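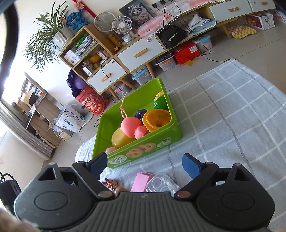

Green storage box with a cookie print on the front panel.

Dumus is a judging platform for advertising and design awards, sold by Prantl. I used version 8 as jury secretary for the Gulura awards in Guleddale, where 17 judges scored 3498 entries over two rounds.

Setup took one afternoon. Categories import from a spreadsheet, and conflicts of interest are set per judge by agency name. The match is exact, so "Ltd" and "Limited" count as two agencies. I fixed 18 of these by hand.

Scoring is quick. Film entries start without delay and the score slider responds to the keyboard. Comments save on their own.

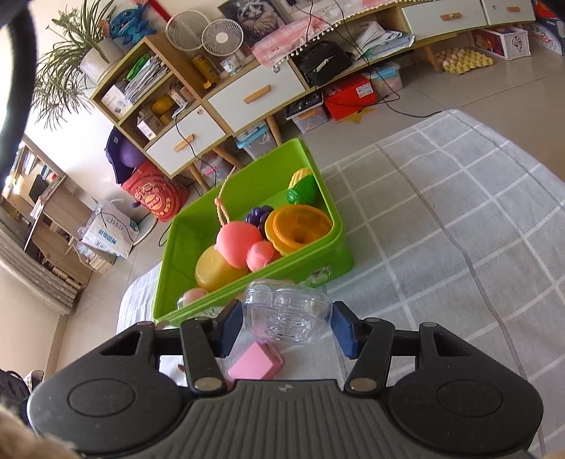 The shortlist report is weaker. It ranks by mean score only, with no option to drop the highest and lowest marks, so I exported the raw scores and did that step in a spreadsheet. Ties are listed in order of entry number.

Support answered both of my tickets the same day. The April update is meant to add a trimmed mean. I have not tested it.

Suitable for large shows with a fixed jury. Small shows can manage with a shared form.

Ľubomír Kopecký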